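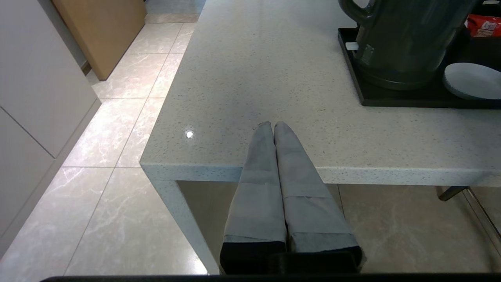
Tove Riis
Kitchen and guest rooms, Gilby house

Tuesday, a little before 4

I promised myself I would write up the drinks tray before I forgot what we had settled on, so I am doing it now with my shoes off. We have gone back and forth over this tray since May, and I would like the next person who sets it up to be spared all that (and that may well be me, with a head full of other things).

The tray stays on the island, on the speckled stone. I had it over by the sink for a while and I did like having the tap so close, but everyone who came in to rinse a cup had to reach around it, and Alix kept finding splashes on the tea packets. On the island you can get at it from both sides, and people seem to understand that it is meant for them.

Kettle on the left, always, with room for a hand to come in at the handle. I know the Inthanon flat does it the other way around, and their guests are perfectly happy, but I tried it for a week and kept knocking the saucers.
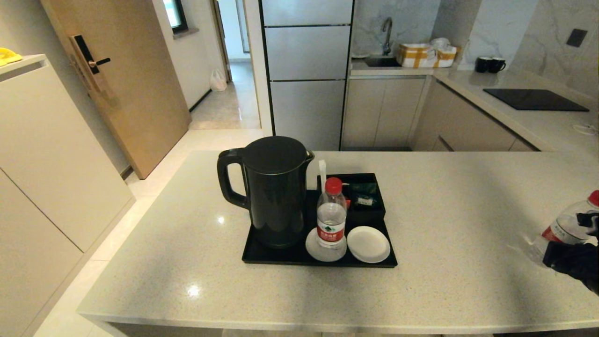 The tea and the other packets go in the little black caddy at the back, where they don't get in the way of anyone pouring. I used to lay them flat along the front edge, which looked generous and was a mess by lunchtime. Red-capped water bottles go on the white saucers, toward the front. The saucers were my idea and I am still fond of it! Bottles out of the fridge leave a ring on a black tray that shows from across the room, and it takes me two wipes and a dry cloth to get it off. Now I lift the saucer, dry it and put it back.

We bought the last lot of water from Zatell, 12 to a pack, and I have put the spare packs low down where I can slide them out without lifting. Around 100 bottles should see us into the next delivery, if the weather stays as it is. Must remember to ask for the smaller tea assortment next time; the big one always leaves us with a drawerful of the same flavor.

Still to sort out: whether we put the mugs on the tray too or leave them over by the wall. I lean toward leaving them. The tray feels friendly with a bit of black showing.

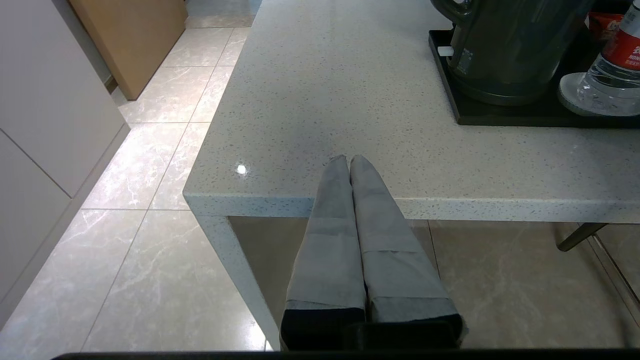
Vicente Benítez thinks I should bring the mugs over all the same, and wrote under my draft that "people will walk to a mug once, and after that they drink from the bottle and the tea goes stale." He may be right. I'll put two out tomorrow morning and see whether I can still wipe around them.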